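About Preneck

Preneck is an independent testing laboratory for table and furniture finishes. We measure how oils, lacquers, waxes and water-based coatings hold up to heat, household liquids, scratching and light. Our clients are furniture makers, coating suppliers and school districts that buy furniture in quantity.

The laboratory was founded by Mesfin Ejigu and Mebrat Yimer, who had worked together in quality control at a chair factory. The first reports covered stain resistance only. Adhesion and gloss testing were added when Hashini Wijesinghe joined as technical lead, and she still signs off on every report.

How we work

Panels are conditioned for 14 days at constant temperature and humidity before any test begins. Each finish is applied to at least 2 species of wood, and an uncoated control from the same board is kept with every set. Test liquids include coffee, vinegar, cooking oil and diluted ammonia. Results are graded visually by two people working separately. If the grades differ, a third reading is taken and all three are reported.

We do not sell or recommend coatings. Raw readings are included as an appendix to each report and are kept on file after the project closes.
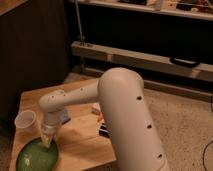 Color change is the most frequent question we receive from clients, and it is hardest to grade on pale surfaces. A light wooden tabletop like the one in the photo gives little cover to yellowing in a clear coat, so we ask for samples in the palest wood a client intends to sell. Darker samples can be added to the same order.

Staff and intake

Etenesh Tekleab manages sample intake and scheduling. Letay Yimer maintains the reference collection, which holds nearly 200 coated panels, and prepares the Timau summary, our yearly digest of test methods. The summary is issued each December and sent to current clients without charge.

Samples should be labeled with the product name, batch and number of coats. The intake desk closes at 4 p.m.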